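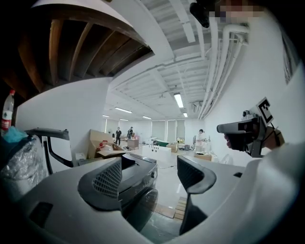
The gripper up close, with a second one held up alongside. Open day, main room.

Open day at Prerkgate: grippers out of their boxes

Quick one this month as the full write-up isn't ready and the printer wants everything by tonight. Open day went well. Doors at ten, tea gone by half past eleven, lots of people who'd never held a gripper before and a few who clearly had.

The hand-held kit was the main draw. No arm, no cage, you hold the thing yourself and do the job with it, and the recordings go towards teaching the robot later. Alun Nicholas did the first demo and kept it short: pick up a bottle, put it down, fold a cloth, bag it. Looks easy. Isn't. The cloth took most visitors three or four goes, and folding with two grippers at once had a queue all afternoon.

Alun's tips, for those who asked and didn't have a pen:
Slow down before you close the fingers.
Keep the marker on top facing out, don't cover it with your sleeve.
If you drop something, carry on. Drops are useful too.
Don't squeeze the bottle.

Gwilym Pumphrey talked about the recordings after lunch. Running total stood at 1706 on the Friday night and the board by the door said 1748 when we locked up, so 42 good ones from visitors in a day. Target is 2000 before the summer break. Gwilym thinks we'll get there, Alun wants fewer and better. They had this out in front of everybody and it was probaly the best bit of the talk.

A good question from the back about left-handers. Short answer, either hand is fine, and we could do with more left-handed recordings, so please come if you are one. Another about how long the pads last. Depends who's using them. Spares are in the Radwan drawer, sign the sheet if you take a pair.

The Brindier talk didn't happen, their speaker was stuck on a train. Moved to the next open evening. Same goes for the Ostar software session, which needs the bigger screen and a bit more time than we gave it. Sorry to those who came just for that.

Things left behind: one grey scarf, a set of bike lights, a child's lunchbox (blue lid). All on the shelf in the office.

Photos wanted. If you took any send them over, with a line on who's in them and wether they mind being in the newsletter.

Practice sessions carry on Tuesday evenings from six thirty, two to a gripper, no booking. Bring something awkward to fold. Tea towels are fine but we've got a lot of tea towels now.

June 2018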